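Vacuum Equipment Users Group
Minutes of meeting, 30 Nov 2023

1. Previous minutes
Accepted as circulated, with one spelling correction under item 4.

2. Sputter chamber
The Genine chamber has been back in service since the turbo pump was swapped. Base pressure is acceptable but pump-down is slower than it was in May. A leak check on the load lock door will be done before any parts are ordered. Users are asked to log the overnight pressure each time. 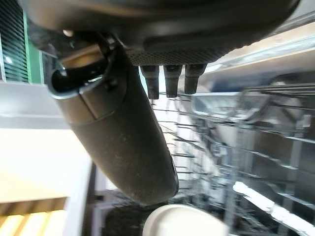 Reading time: 2 min

3. Substrate heater
The replacement heater from Terkura is rated to 500 degrees. The group agreed to hold it below that until the thermocouple has been calibrated against the spare. Film adhesion on the last oxide run was poor at one edge of the wafer - the holder may be sitting unevenly. To be checked at the next vent.

4. Target orders
Two quotes were tabled for the titanium target. The Skulness quote came to $2770 including the bonded backing plate, with delivery in 8 weeks. The other did not include bonding. Agreed to go with Skulness. The old target stays in until the new one arrives. 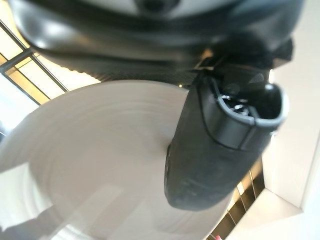
Black gripper finger, with a white object below the housing.

5. Bookings
Cancellations need 24 hours' notice. Several slots last month were left unused and could have gone to other groups. A request from the Jabłońska project for a block of evening sessions was approved, provided the chamber is left under vacuum after each one.

6. Other business
The cooling water filter is due for changing. Gas cylinder labels are to be moved to the front of the rack. The colour code on the wall chart is out of date and will be redone.

Next meeting to be advised by email.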